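Can a machine do the dishes yet? Jerkenero's test lead says to ask about the cabinet door first

Aisling Lenihan runs manipulation testing at Jerkenero, where a one-armed system called Janura is being trained for kitchen and stockroom work. Most of its hours so far have been spent in simulation. We spoke in June, on a call that began at 7 in the morning her time and ran well past the half hour she had set aside.

Her answer to the general question is short. "No. Individual chores, under conditions you control, yes. A chore list in a house we've never been in, no."

The current test suite has 13 household tasks. Janura passes four of them at the rate the company requires before a task moves to hardware. Lenihan would not give the rate. The passing tasks all involve rigid objects on open surfaces: placing a cup, moving a box from one counter to another, closing a drawer, pushing a chair in. "Anything with a hinge costs us. Anything with cloth, we don't report yet."

Much of the work is in the views from near the gripper. A camera in that position gets the fingers and whatever lies past them, and during a reach that may be a wall or a window and very little of the target. 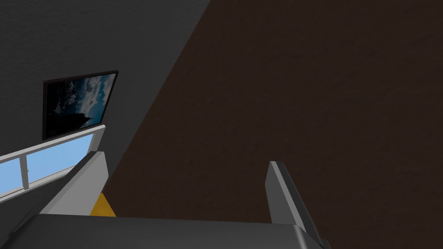
"People assume the policy always has the object in view," Lenihan said. "For a good part of a reach it doesn't. It has to carry an estimate of where the thing was and act on that. When the estimate drifts by a centimeter, a cup is fine and a cabinet handle is a miss."

She divides failures into three groups: perception, contact and recovery. Perception errors have fallen the most over the past year. Contact errors have fallen slowly. Recovery, meaning what the arm does after a slip or a bad grasp, is where she puts most of her staff time. "A person drops a spoon and picks it up. The machine drops a spoon and continues the motion with no spoon. Detecting that is easy. Choosing the next action is still poor."

The arm itself is part of the problem. In close quarters it can block the view of the surface it is working toward, and textures such as wood grain or speckled stone have to be varied between runs so that the policy does not learn one kitchen by heart. 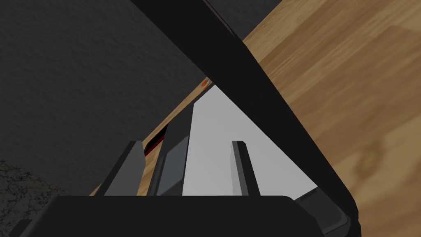
Simulated view along the arm, with the gripper housing at the bottom and a wood-grain surface at upper right.

On the shop floor she is more positive. Rafferty, a parts distributor, has been testing an earlier version of the software for tote sorting, and Lenihan considers that application close to ready. Lighting is fixed, the totes are identical, and a stopped cycle can be cleared by the person at the next station. "The floor was set up for repeatable work long before we got there. A kitchen gets rearranged every day."

The simulator, Cudeo, was written in-house. Lenihan is careful about what its results mean. A task that passes in Cudeo loses roughly a third of its score on the first day of hardware trials, mostly through friction and cable drag that the model handles badly.

Asked for a date, she declined. The next milestone is a dishwasher rack, lower level only, with plates of one size.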